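How to move a small PostgreSQL database from your office server to a hosted machine

Written by Hooman Nikzad, last changed 2026-01-08

In this guide I explain how I moved our order database from an old server in the Holtside office to a rented virtual machine. The database is called Prondel, same as the program that uses it, so I will write this name in the commands. You must replace it with yours. I suppose that you have Linux on both sides and that you are not afraid of a terminal.

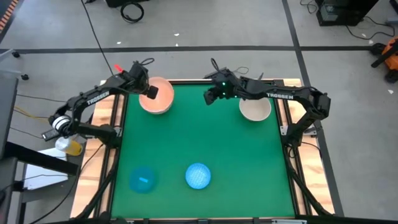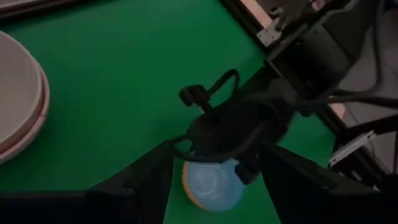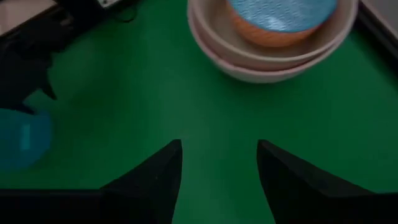
The method is the simple one: stop the writing, dump, copy, restore, switch. There is also replication, where the new server follows the old one and the pause is only some seconds. For a database under 50 GB and an office which sleeps at night, I think the simple method is better. There are fewer parts which can break at a bad moment.

## Before you start

Check the version on both machines:

```
psql --version
```

Restoring from an older version to a newer one is normally fine. The opposite direction can fail, and I don't recommend to try it. I had 13 on the old server and a newer one on the hosted machine.

You should use the `pg_dump` program from the newer version, also when you dump the old server. Many people don't know this and use the one which is already installed. It usually works, but the PostgreSQL documentation recommends the newer one, and I follow it.

Now look at the size:

```
psql -d prondel -c "SELECT pg_size_pretty(pg_database_size('prondel'));"
```

Write down which extensions you have. You can see them with `\dx` inside of psql. Each of them must be available on the new server before the restore. I forgot one in my first trial and received a long list of errors, all with the same cause.

## Step 1: Measure your upload

This is the step I want you to do seriously. Our office line is fast for downloading and rather weak for uploading, and I had only ever looked at the first number. Make a test file and send it:

```
dd if=/dev/urandom of=test.bin bs=1M count=500
time scp test.bin admin@newserver:/tmp/
```

Please use `/dev/urandom` and not `/dev/zero`. If compression is switched on somewhere, a file of zeros will travel much faster than your real data and the result will make you too happy.

Do the test at the same hour when you plan to do the move. In our building the line is shared with Szulc, the company upstairs, and they run their backup in the evening. At noon I had a good result and at eight o'clock it was less than half of it.

## Step 2: Copy the roles

`pg_dump` doesn't include users and their passwords. You take them separately:

```
pg_dumpall --roles-only -U postgres > roles.sql
```

Open the file and read it. You will probably find old users which no one needs anymore. I deleted those lines. Delete also the line that creates the user `postgres`, the new server has it already.

Then load it on the new machine:

```
psql -U postgres -f roles.sql
```

Keep in mind that this file contains password hashes. Don't leave it in a shared folder.

## Step 3: Make a trial

Do the complete move once without stopping anything. The data will be a little bit old when it arrives, but this doesn't matter for a trial. You want to learn how long it takes.

On the old server:

```
pg_dump -Fd -j 2 -U postgres -f /backup/prondel_dump prondel
```

The option `-Fd` writes a directory in place of one file, and `-j 2` uses two processes. With more processes my old server became so slow that people called me, so I stayed with two. The dump is compressed by default.

Copy it:

```
rsync -av --partial --progress /backup/prondel_dump admin@newserver:/restore/
```

I prefer rsync here over scp. If the connection breaks, you start the same command again and it doesn't send the finished files a second time.

On the new server:

```
createdb -U postgres prondel
pg_restore -j 2 -U postgres -d prondel /restore/prondel_dump
```

Write the time of each part on paper. My whole trial needed roughly two hours, and the copying was the largest part of it.

## Step 4: Let the program try the new server

Install a second copy of your program on a test computer and connect it to the new address. Click through everything that people use daily. Pay attention to screens which open slowly. On the local network each query comes back so quickly that a program can send hundreds of them for one page and you don't feel it. Over the internet you feel it very well.

We had one such screen, the customer list from the Skemwood branch. It asked the database again for every line in the list. I had to rewrite it with one JOIN before we could move, and this delayed me from July into the fall. If your program has such places and you can't change them, then maybe you should put the program and the database on the same hosted machine.

Don't open port 5432 to the whole internet. Use a VPN, or allow only the address of your office in the firewall and require SSL in `pg_hba.conf` with a `hostssl` line.

## Step 5: The real move

1. Tell people the time, with one extra hour.
2. Stop the program, and also the scheduled jobs (look in cron of all users).
3. Check that there are no connections left:

```
SELECT usename, client_addr, state FROM pg_stat_activity WHERE datname = 'prondel';
```

You will see your own connection if you are in this database, this is normal.

4. On the new server, drop the trial database and create it again empty.
5. Dump, copy and restore, same as in the trial. Use a new, empty directory for the dump.
6. Run `vacuumdb --analyze-only -U postgres prondel`. Without this step the first queries can be terribly slow, and you will think that the new server is bad.
7. Compare the number of rows in your most important tables.
8. Change the address in the program settings and start it.

## If you must go back

Leave the old database where it is, but rename it, so that a forgotten script can't write into it:

```
ALTER DATABASE prondel RENAME TO prondel_old;
```

Going back is easy only until the first person saves something on the new server. After that you would lose this work, or you need to carry it over by hand. Decide before the move who can say "we go back" and until what hour.

I kept the old one for two months and then made a last dump of it to an external disk.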